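When I caught up with the safety lead at Padis one April afternoon, she had already made us both tea and was well into the subject before I found my pen. Her team writes the house rules for two-handed robots that work with cloth, and she is very fond of them (the rules, and I suspect the robots too).

"We began with 100 rules, bless us," she said. "People read the first page and went to lunch. Now it fits on 2 pages, and folks quarrel with it, so I know they've read it!"

Her favorite covers the pause before contact, borrowed from a friend at Hollance and much argued over since.

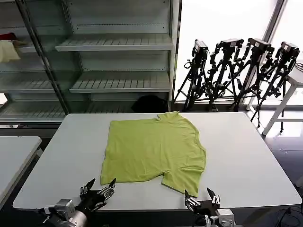 A good rule, she told me, should be something you can check by eye from across the room. "Fingers open, hands at the near edge, garment flat on the table," she said, and a green T-shirt with a few soft wrinkles in it is flat enough for her. Cables on the floor are a longer conversation, and she was still having it, cheerfully, as she walked me out to the parking lot.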